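Home | Reviews | Workshop notes | About | Contact

Two grippers, one big claim

I've been putting off this post because I don't like being rude about small companies, and Kirimport is a small company. But I've had four emails asking what I thought of the Skokuvetti kit, so fine.

If you haven't followed it: Skokuvetti is a pair of hand-held grippers, one for each fist, with a camera on each and a printed marker block so the software can work out where your hands are. You do a job with them, it records, and later a robot arm is supposed to copy you. The pair with software and a year of support costs £1,511. You can also hire a set, and the trial day in Endton that I went to in December is how they talk you into it.

Gordon Landry ran the morning. He was friendly and quick, and he let us get on with it, which I'll give him full marks for. The slides promised 400 usable recordings a day from a beginner. I managed 107 before my wrists gave up, and the software threw out 11 of those for reasons it kept to itself. Maybe practice would get me nearer. I'd like to meet the beginner who does 400.

My other grumble is the grip. The pads are decent and the fingers close evenly, but there's very little feel. I knew I was holding something small mainly by looking at it. Huguette Paquette was at the same session and disagreed with me all through lunch. She thinks you stop noticing within a week. She also already owns a pair, so she would.

And the cables! The brochure says "work anywhere". Anywhere with a socket and somewhere to sit, I'd say.

Some pictures from the day.

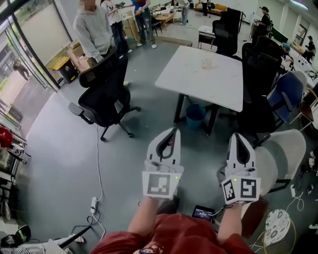
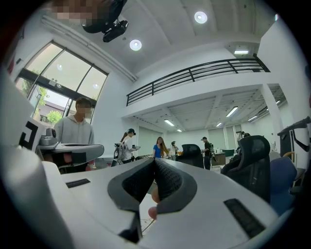 The little glass cup, on the marble-patterned table:
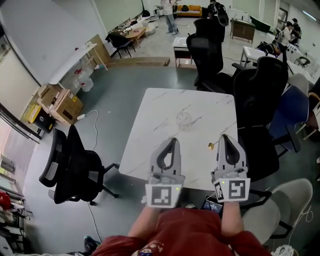
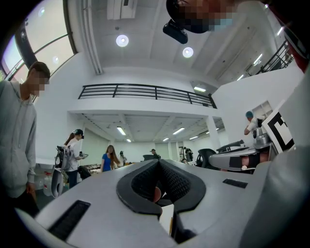

Would I pay for it?

Not at that price, not yet. Hiring makes more sense if you have one particular job in mind and can block out a fortnight for it. Get them to say in writing what counts as a usable recording, because I asked twice and got two different answers.

I also want to see a robot do something with my recordings. Kirimport say the results come back "typically within the month". Mine haven't, and I've stopped checking the inbox every morning. Sandhu do a cheaper set with plainer software, and I've asked to borrow one for the spring. If anyone has used both, the comments are open, and I'd especially like to hear from people with small hands.

14 shares | 9 comments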